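The Joy of the Junk Bin

Every workshop has one, and the people who use it know it better than they know their own sock drawer

I have a soft spot for bins. Big ones, small ones, the dented metal kind that has outlived three workbenches and will probably outlive me. Give me half an hour with somebody else's catch-all bin and I'm as happy as other people are in a bookstore!
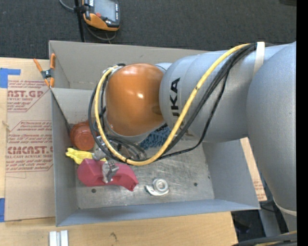
My own love affair started in my grandfather's garage in Berkville, where a steel bin sat under the window and swallowed whatever came off the bench at the end of the day. Clamps went in, tape went in, the good scissors went in (and were hunted for all through the following week). He called it "the lake," because you had to fish in it. I can still hear the scrape of his hand going across the bottom.

So when I heard that a shared workshop on the other side of town was giving a whole evening to sorting its bins, I invited myself along. The place is called Hornelero, and it has 94 members, most of them furniture menders, with a few bike people and one very patient harpsichord builder. They had been putting off the big sort since October.

Nazar Kravets was running the evening, and he turned out to be my kind of person. He doesn't believe in empty shelves or labels on everything. What he wants is a bin you can read at a glance. "If I have to stir it, it's too full," he told me, already up to his elbows.

His method is wonderfully simple. Tip nothing out. That was my first surprise, because I've always been a tipper – everything on the floor, a big dramatic heap, and then two hours of regret. Nazar pushes it all over to one side of the bin and leaves the other side bare. Then he brings things across one at a time, and each one has to earn the trip. A roll of tape with plenty left on it goes over. A clamp that still opens and closes goes over. A dried-up glue stick does not, and neither does the lid of something that left the building years ago.

I tried it, and I loved it. There's a lovely rhythm once you get going, and because the work stays inside four walls you never feel you've lost control of the room. You also start to notice what you really own. By the end of the first bin we had found 15 pencils, which made everybody laugh, and a tiny brass plane that the harpsichord builder had given up for lost. She carried it around in her apron pocket for the rest of the night.

Now, about the bins themselves. People get very loyal! Plastic has its fans (it's light, it's cheap, it doesn't boom when you drop a hammer in it), and there's a woodworker named Cunha who swears by old fruit crates. I'm a metal person all the way. I like how a steel floor takes its scratches and goes cloudy over the years, and I like the noise. You know right away when you've dropped something in the wrong place.

A few things I picked up and have been using at home ever since. Keep tape on its side, so the end doesn't pick up sawdust. Close clamps before you put them away, or they'll grab hold of everything near them. Give anything small its own cup, and stand the cup in a corner. If you come across a thing you can't name, tie a tag to it with the month and see if anyone asks.

That last one has become a bit of a sport at Hornelero. There is a shelf by the door for mystery items, known as Clileo after a word somebody found stamped on the first one, and no member has ever worked out what that piece was for. I held it for a good five minutes. My best guess was part of a sewing machine, and I was told very kindly that everyone says that.

We finished six bins before the kettle went on, with a seventh left for another evening. I went home and headed straight for the lake, which lives in my garage these days, and found the good scissors near the bottom.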